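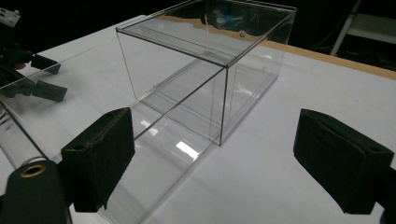
5. Setting up the Sollberg dehumidifier in a display or storage room

Read this section if the unit will run in a room that holds models, books, textiles, instruments or other items kept on shelves or in cases. For basements, laundry rooms and garages, use section 4. The controls are the same, but the settings and the drain arrangement differ.

Before you start, you will need:

The dehumidifier, unpacked and stood upright
The drain hose and hose clamp from the accessory bag
A Temba room sensor, paired or unpaired
A flat screwdriver
A towel

CAUTION: If the unit was carried or shipped on its side, stand it upright and leave it unplugged overnight. Running the compressor too soon can damage it, and this damage is not covered by the warranty.

5.1 Choosing a place for the unit

1. Pick a spot on a hard, level floor. If the room is carpeted, put the unit on a firm board larger than its base.

2. Leave 18 inches of clear space in front of the air outlet and at both sides. Leave 36 inches above the top grille.

3. Keep the outlet pointed toward the middle of the room. Do not point it at a shelf, a case or a wall hanging. The air that leaves the unit is warmer and drier than the rest of the room, and items in its path will dry out faster than the sensor can show.

4. Check that the power cord reaches a wall outlet without being stretched. Do not use an extension cord or a power strip.

5. Close windows and any vents that lead outside. An interior door may be left open, but the unit will then be drying the next room too and will run longer.

NOTE: Cabinets and cases with tight lids follow the room slowly. After a change of setting, the air inside a closed case can take days to catch up. If you need to know what is happening inside one, put a second sensor in it and name it separately (see 5.4).

5.2 Fitting the casters and the tank

1. With the unit unplugged, remove the tank by pulling it straight toward you with both hands.

2. Lay the towel on the floor and tilt the unit back against a wall or a second person. Do not lay it down.

3. Push each caster into its socket until it clicks. The two locking casters go at the front.

4. Set the unit upright and roll it a short distance to check that all the casters turn.

5. Remove the foam block from inside the tank bay. It holds the float during shipping. If it is left in place, the display will show TANK and the unit will not start.

6. Slide the tank back in until the front panel sits flush.

7. Press down both caster locks.

5.3 Draining to a hose

The tank is enough for a room that is checked every day. For a room that is left over weekends or holidays, use the hose. When the tank fills, the unit stops and the room starts to drift back up.

1. Unplug the unit and pull out the tank.

2. Unscrew the cap on the rear port and take out the rubber plug behind it. Keep both. The plug tends to drop inside the port cover, so put your hand under it first.

3. Push the hose onto the port as far as it will go and tighten the clamp with the screwdriver. Hand-tight plus a half turn is enough. The port is plastic and will crack if forced.

4. Run the hose downhill to a floor drain or a sink below port height. There should be no rise anywhere along its length, and no loop lying on the floor.

5. Put the tank back. The unit will not run without it even when the hose is fitted.

6. After the first day, look at the tank. A little water is normal. If it has filled past the lower mark, the hose has a kink or a high point.

CAUTION: Do not run the hose across a walkway, behind shelving that you cannot move, or above anything stored at floor level.

If there is no drain lower than the port, use the Cellico lift pump kit, sold separately. It mounts on the side rail and needs its own outlet. Instructions are packed with the kit.

5.4 Placing and pairing the room sensor

The unit has a sensor of its own behind the side grille. It reads the air next to the machine, and in a display room that reading is usually lower than the true one. Use the Temba sensor whenever the unit is running for the sake of what is stored there.

1. Slide the back off the sensor and pull the battery tab. The light blinks green.

2. On the dehumidifier, hold SENSOR until the display shows PAIR.

3. Press the button inside the sensor once. The display shows 1 and the light stops blinking. If it shows a dash, move the sensor closer and try again.

4. Replace the back. Hang or stand the sensor at the same height as most of the items, on an inside wall, out of the sun, and well away from the outlet side of the unit.

5. To add another sensor, repeat the steps. Each one is given the next number.

6. To choose which sensor controls the unit, press SENSOR until the right number shows, then wait. The number flashes twice and is stored.

NOTE: Write the number on the back of each sensor with a marker. Battery changes do not erase the pairing, but once two sensors are off the wall at the same time there is no other way to tell them apart.

5.5 Setting the humidity level

1. Plug in the unit and press POWER. The fan starts first. The compressor follows after a short delay.

2. Press HUMIDITY, then use the arrows to choose a level. For mixed collections, start at 50 percent.

3. If the room is well above that now, do not go straight there. Set a level 5 points below the present reading and leave it for a week, then lower it again by the same amount. Wood, glue joints, leather and painted surfaces can split if the air dries too quickly.

4. Set the fan to LOW. HIGH is meant for drying out a room after a leak or a spill.

5. Press LOCK to keep the settings from being changed by accident. Hold LOCK to release.

The unit allows a small swing above and below the chosen level before it switches on or off. A reading that moves a few points over the course of a day does not mean anything is wrong.

CAUTION: Do not set a level below 40 percent in a room that holds paper, veneer or stringed instruments.

For collections with special needs - unstable metals, photographs on film, old plastics - ask a conservator before choosing a level. The range suitable for one can be harmful to another, and they may need separate rooms or separate cases.

5.6 Cold rooms

The unit is built for rooms that stay above 60 degrees F. Below that, frost can form on the coil. The display shows DF while the frost is being cleared, and the fan keeps running.

1. If DF shows for a few minutes now and then, no action is needed.

2. If it shows most of the time, warm the room or switch the unit off until the weather changes.

3. In an unheated building, plan to shut the unit down for the coldest part of the winter. In most of the northern states that will include all of February.

4. Before shutting down, empty the tank, take the hose off, and let the fan run alone for an hour to dry the coil. Refit the plug and cap.

Cold air holds little moisture, and a room that was damp in summer may need no drying at all in winter. Keep the sensor running while the unit is off so you can see whether that is true of yours.

5.7 First-month checks

Day 1: Look at the hose, the clamp and the floor under the port.
Day 3: Compare the Temba reading with the reading on the unit. A difference is expected. Note it down.
Week 1: Lower the setting if you are working down in stages.
Week 2: Pull out the filter and hold it up to a light. Vacuum it if it looks gray.
Week 4: Check the caster locks and the space in front of the outlet. Boxes tend to collect there.

After the first month, clean the filter every four weeks and rinse the tank with mild soap at the same time. Do not put the filter in a dishwasher. Replacement filters are sold under part name Pamero 19.

5.8 If something is not right

The unit runs all the time and the reading does not drop.
Check for an open window or vent. Check that the filter is clean and that the controlling sensor is the one in this room. If the room is larger than the size given on the rating label, a second unit may be needed.

The unit never switches on.
The setting is above the present reading, or the tank is not fully in. Push on both corners of the front panel.

The display shows a sensor number and a dash.
The sensor is out of range or its battery is low. Until the signal returns, the unit goes by its own sensor.

Water under the unit.
Switch off and unplug. Check the hose clamp, then the tank for cracks. If the plug was refitted, make sure it is seated all the way in before the cap goes on.

A rattle that was not there before.
Usually the tank or a caster lock. Press each one and listen.

If the display shows E followed by a number, go to section 8. Have the serial number ready before calling for service. It is on the label inside the tank bay, on the left wall.

Section 5 revised 4 Aug 2020. Replaces the loose sheet packed with earlier units.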